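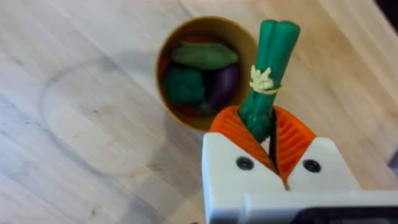 2 min read

Night Feeds, by the Log

Kipchumba Minja and Lindiwe Botha began writing down their daughter's feeds on the Monday after they came home to Fumside. The log ran for 31 days and holds 239 entries. Each one gives a start time, a side or a bottle volume, and a note on the next diaper.

The first week shows no pattern. Gaps between feeds run from under an hour to nearly four. By the third week the longest gap has moved to the early part of the night, starting at roughly 9 p.m., and Botha shifted her own bedtime to match it.

They split the night at 2 a.m. Minja took the hours before, using expressed milk stored at the back of the refrigerator and labeled with the date. Botha took the hours after. Whoever was off duty slept in the other room with the door shut.

Paper worked better than a phone. The screen was bright, and both parents tended to keep reading after the entry was made. A clipboard and a pencil on a string stayed by the chair.

At the checkup in Adilmont, the nurse read the diaper column first and the weight chart second. She asked about feeds only for the previous two days. The couple stopped logging that evening and kept the clipboard for medicine doses.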